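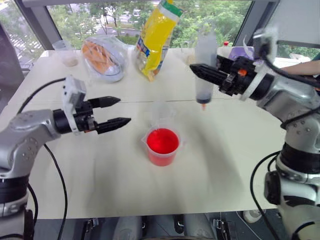
Plurus – ficha de los datos

Actividad: pasar un líquido rojo de un recipiente a otro con una jeringa grande de plástico transparente.
Responsable de las anotaciones: Laiba Swati
Versión: septiembre

Contenido

El conjunto tiene 560 episodios. De ellos, 520 llevan anotación completa; los otros llevan solamente el título de la tarea. Los recipientes son vasos medidores de plástico y la mesa es siempre blanca.

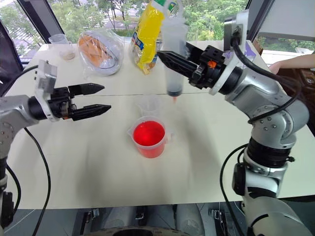
Las etiquetas son cuatro: cargar, trasladar, gotear, vaciar. "Gotear" se usa cuando el líquido sale gota a gota – si sale en chorro, es "vaciar".

No se anota el volumen. La escala de los vasos no se lee bien en todos los episodios y preferimos dejar el campo vacío.

Para corregir una etiqueta, escriban a Laiba con el número del episodio.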